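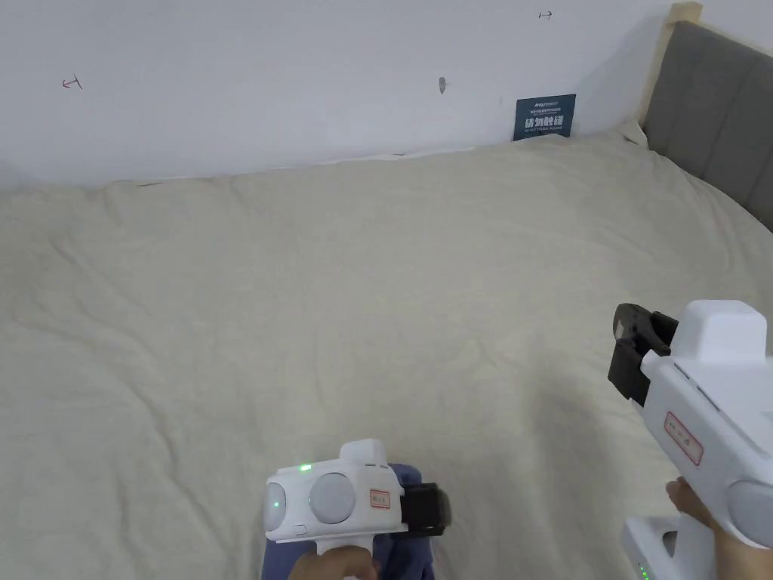
*Cream duvet, gray channel-tufted headboard, white wall.*

## Week 6: Rooms and who lives in them

Reading for Tuesday: chapters 3 and 4 of the course packet, plus the first two episodes of *Detenent*. The packet pages are 70 to 104. If your copy skips a page, get a new one from the department office.

### Where we left off

Last week we looked at character introductions in anime: the first line, the first costume, the first time another character says the name. We ended with Mr. Diekmann's question about side characters who get one strong episode and then vanish. We'll come back to that at the end of today, because bedrooms have a lot to do with it.

### 1. The room as introduction

Many slice-of-life series show a character's bedroom before the character says anything important. Background artists have a few seconds to work with. In that time the viewer picks up age, money, habits and mood, often without noticing.

Terms to know:

- **Establishing background:** the first full view of a place, usually with no one in it.
- **Layout:** the drawing that fixes camera angle, furniture and where characters will stand.
- **Reuse:** bringing back the same background in later episodes, sometimes with new lighting or one object changed.
- **Pillow shot:** a short cut to an object or empty place between two scenes. The name has nothing to do with beds. Two people got this wrong on the last quiz.

### 2. Case study: *Veltora*

Veltora herself is a court mage with a loud voice and a huge wardrobe. Most viewers remember her for the duel in episode five. Her room shows up one episode earlier, and it's nearly bare: a bed, a window, a pair of boots by the door. The show never comments on it.

Gunther Janssen's essay in the packet reads the bare room as a sign that she expects to be sent away. I think that's possible, but the evidence is thin. The other mages' rooms are drawn almost as plainly, and the series had a short schedule. When you write on this, check the other rooms before you build an argument on one of them.

Compare the room of her apprentice, Ngubane. His has books on the floor, a cracked cup, and a map with a corner folded over. The cup comes back in the finale. That is a planted detail, and you can prove it by pointing to both scenes.

### 3. Case study: *Detenent*

This one is set in a boarding school called Wendton, where every student has the same furniture. The designers had to separate the characters through small changes:

- bedding color
- how neatly the bed is made
- what is on the wall, or what has been taken off it
- time of day when we see the room

Watch the two roommates in episode two. The tidy one is introduced as the responsible one, and by episode six it is the other who keeps every promise. Ask yourself whether the room misled you, or whether you filled in the rest.

### 4. Side characters

A one-episode character rarely gets a room. Drawing a new background takes time and money, and a hallway or a street already exists. So when a minor character does get a full bedroom, look for one of these:

1. The character was planned to return.
2. The room is needed for the plot of that episode.
3. The room is a reused background with different colors.

Option 3 is more common than you'd think. *Detenent* has over 30 dorm room cuts built from the same few layouts.

### Assignment

Choose one character from any series on the course list. Find every scene set in that character's room and note episode, time and what has changed since the previous scene. Then write two pages on what the room tells us that the dialogue doesn't.

Use screenshots only if you discuss them. Give the episode number for each. Plot summary should take up no more than one paragraph.

Papers go in the box outside room 361 by 4 p.m. The *Veltora* discs are on reserve at the library desk and can be borrowed for three hours at a time.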